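To: Drimport users list
Subject: Re: [drimport-users] Arm cells on the kitting benches – what happened to your people?
Date: Thursday, September 10, 2020

You wrote:

> We pack mixed trays by hand at Pidcombe and have been offered two
> arm cells for the loose items. The sales sheet covers cycle times
> and nothing else. Has anyone on the list been through it, and what
> changed for the staff on the benches? Ours are asking me and I have
> no answer for them.

We have been through it at Pumwood, or at least the first part. The cell went in during May and 47 of us work on the same floor, so I can tell you what I've seen from the bench side. I'm a shift lead and had no part in buying it.

Before the cell, a packer on loose items handled 400 trays on a full shift. All of that was standing, with a lot of reaching across. The numbers now are mixed. Our best shift with the cell was 337 trays, and that included a packer stepping in whenever something was missed. Management say that was expected. The packers weren't told it was expected, and a fair few of them took the first month as a sign the thing would be gone by summer.

I'll split the rest into what the job was and what it is.

1. Setting up and trying out items

Every new item gets tried in the clear-sided cell before it goes near a tray. Soft things take the longest. The trial set on our bench is a red round one, a pale green block and a wooden bowl, and the awkward case is when the red one is right up against the green. A person would pick up either without thinking about it. The arm has to be shown, again and again, and the showing is done by packers. That is skilled work and for the first ten weeks it was paid at the packing rate. Get this sorted before you start.
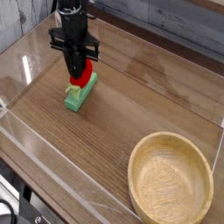 2. Minding the cell on shift

One person minds it. They clear misses, put items back to their starting places and write down what went wrong. It is lighter on the shoulders and harder on the eyes. The first two people we put on it asked to come off after full shifts, so we now swap every 70 minutes and have had no more requests. The other complaint was being on your own. The packing benches face each other and people talk; the cell is against the wall. We should have thought about where it stood.

The log matters more than I expected. Our supplier, Nechyporuk, only changed the finger settings once we could hand over pages of notes saying which finger was touching what when a pick went wrong.
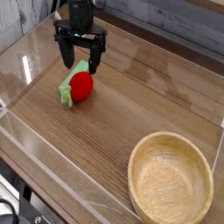

The packers who keep those notes have become the ones the engineers ask for, and two have moved to a technician grade on the back of it. No jobs have gone so far. Three people left on their own account and were not replaced – you can read that how you like, and our staff certainly have.

If your lot want to talk to ours, write to me off list and I'll ask who is willing. I'd also like to hear from anyone running two cells with one minder, as that has been suggested here and I don't think it can be done.

Shift lead, loose items
Pumwood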